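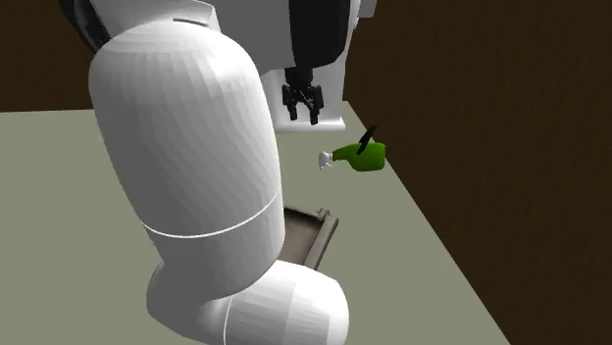
Page last changed: 11 Jul 2025

Chapter 6
Keeping Old Crops Alive: Landraces and the People Who Grow Them

Pick up a handful of dried beans from a supermarket bag and they will look like copies of one another. Now imagine a handful from a hill farm where the same family has saved its own seed for generations. Some beans are cream, some are speckled, a few are nearly black, and they don't even agree on size! Plant them in one row and they will climb at different speeds, flower on different days and shrug off different diseases. A farmer would simply call them "our beans." A plant breeder would call them a landrace, and this chapter is all about them.

A landrace is a local form of a crop that has been shaped by a place and by the choices of the people farming there. It was not bred to a written plan. Each year the weather removed the plants that couldn't cope, and each fall the grower kept seed from the ones that looked good, tasted good or stored well. Repeat that over a long stretch of time and you get a crop that fits its valley like an old boot.

Modern varieties are different. They are usually uniform, which is a great help if you want to harvest a whole field in one pass. The price of that uniformity is a narrow set of genes. When a new strain of rust or blight comes along, a field of near-identical plants can all be open to it at once.

A valley to think with

We will come back several times in this chapter to Juta, a farming district in high, stony country with a short growing season. The main grain there is a tall barley known locally as Skevau. It falls over in heavy wind and it yields less than the newer types, but it ripens early and makes a sweet, chewy flatbread that people in the valley are very attached to.

A survey of the district reached 460 farm households. Of these, 200 still grew Skevau, and 81 of those grew no other barley. The rest of the Skevau growers kept a strip of it for bread and put their better fields into a newer variety called Gakix.

Look at those numbers for a moment before reading on. Is Skevau safe? Fewer than half the households grow it, yet it is spread across many separate farms, each one saving seed in its own way. That spread matters a great deal, and we will see why in section 6.3.

Two ways to save a crop

Seed can be kept in a gene bank, dried and frozen, often for decades. This is called ex situ conservation, from the Latin for "off site." The Jaunzems collection, which we will use for the exercises, holds 466 samples of barley stored this way.

Seed can also be kept by growing it, on farms, year after year. This is in situ conservation. The crop goes on changing as the climate, the pests and the cooks change around it - something a frozen sample can't do.

Each method covers a weakness in the other. A hailstorm in April can't touch a freezer, and a failed freezer can't touch a field.

Words to know before section 6.1

Landrace: a local, varied form of a crop shaped by place and by farmers' choices.
Accession: one sample of seed held in a gene bank under its own number.
Ex situ: kept away from where the crop normally grows.
In situ: kept where the crop normally grows.
Regeneration: planting out stored seed to produce a fresh supply.

Before you start

Ask an older relative or neighbor about a fruit, grain or vegetable they ate as a child and no longer see. Write down its name, where it grew and how it was cooked. Keep your notes, as you will need them for the mapping activity in section 6.2.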